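Boards > Town Life > Murnmont > Moving Here

Moving to Murnmont for a job at Standix, where would you live?

tallgrass_mo
Hi all! My spouse and I are moving in August, and we can't make up our minds between Murnmont itself and Palton. I start at Standix on the early shift, 4 a.m. (yes, I know), so the drive matters to me more than it might to most people. We have two big dogs and would love a yard. We looked at a little house on the Palton side that we both fell for, but the basement smelled musty and it has me worried. Any thoughts at all are welcome, even the ones I won't like!

porchlight_annie
Welcome, welcome! We've been in Palton 12 years and I would not trade it for anything. You get so much more yard for your money, the neighbors wave, and there's a grocery store now, so you don't have to cross the river every time you run out of milk. As for the basement, ask the seller if the gutters were ever redone. Ours smelled the same way until we did that, and a dehumidifier took care of the rest.

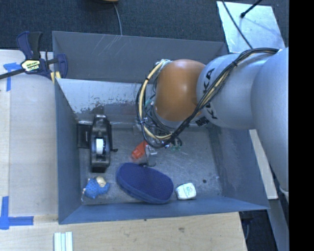

bridgeweary
I have to disagree with Annie, much as I enjoy her tomatoes every summer. Palton is lovely until the bridge ices over, and then you're going the long way in the dark. At 4 a.m. the plows haven't been out yet. I did that drive for two winters and finally moved into town, and my whole mood got better.

porchlight_annie
Oh, the bridge! It's a few bad mornings a year, dear. My husband leaves early too and he just gives himself extra time — and he gets to come home to quiet.

bridgeweary
A few bad mornings is still a few too many for me, but I'll grant you the quiet.

dkl2000
Have you thought about the streets behind Spanos Bakery? Older houses, small yards, but most are fenced and there's a big field the dogs can use. You could walk to a cup of coffee after your shift, too. Parking is a headache on market mornings, so look for a place with a driveway.

tallgrass_mo
You are all so kind, thank you! I hadn't even thought about the bridge. I think we'll rent near the bakery for the first winter and keep an eye on Palton come spring. Does anyone know if the landlords there are all right with big dogs?

dkl2000
Mine is. I'll send you a message tonight.

14 comments · 2 shares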